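**Tiltlow community kitchen opens its doors again**

The kitchen at Tiltlow Hall is back in use after a long, chilly winter without it, and we couldn't be happier! Work started in December, once the old sink had finally given up, and the first supper on 12th March brought in 100 people from Tiltlow and Zeltcombe, which was a good many more than we had soup bowls for.

Most of the money came from the autumn bake sales and the Garside raffle, which between them raised $2843. That paid for the plumbing and the new lights, and there was even a little left over for small things – the brushes, spatulas and whisks that always seem to go missing just when somebody is halfway through a cake.
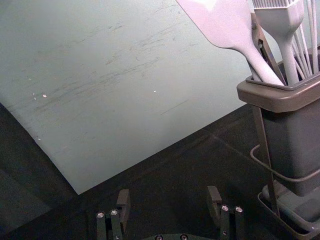 *A well-used cutting board and the utensil holder on the kitchen counter.*

Plenty of the old equipment has stayed, scratches and all, and we're rather fond of it. If you have good saucepans at home that you no longer need, especially the big ones with lids, we would love to hear from you.

The Wednesday baking class starts again next week with 16 places, and there is a sign-up sheet by the front door. The hall can also be booked for family parties, and the Flillier Room next door comes with it at no extra charge.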